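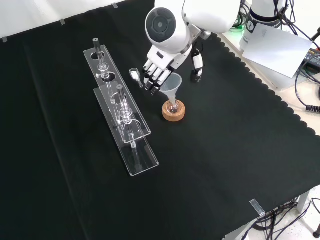

Chapter 5
Who Checks the Cars?

Every new car on the road has passed through a chain of tests, signatures and stamps, and once you start following that chain it is hard to stop! This chapter is about recalls – what happens when a fault shows up after the cars have been sold.

Take a case we will return to often. A small carmaker, Jorkumer, learned in July that a brake hose on its Zirosgate van could crack in cold weather. Only 166 vans were affected, yet the company had to write to each owner, warn the regulator and pay for the repairs. Who decided that? Could Jorkumer have said no? And what if an owner threw the letter away? 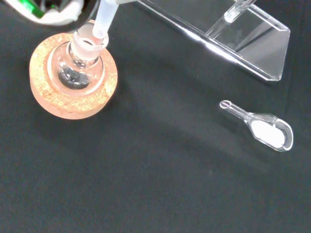 Figure 5.1 Round-bottom flask in a cork ring.

Rules differ a great deal from country to country. Some regulators can order a recall themselves, while others must first ask the maker to act (and wait, sometimes for months). Thanasis Balaskas and Chrysoula Vasilakis, whose work we read in Section 5.2, compared 10 national systems and found surprises in nearly all of them.

Before you read on, find out which office handles recalls where you live. Look up one recent notice and keep it handy – you will need it for the first exercise.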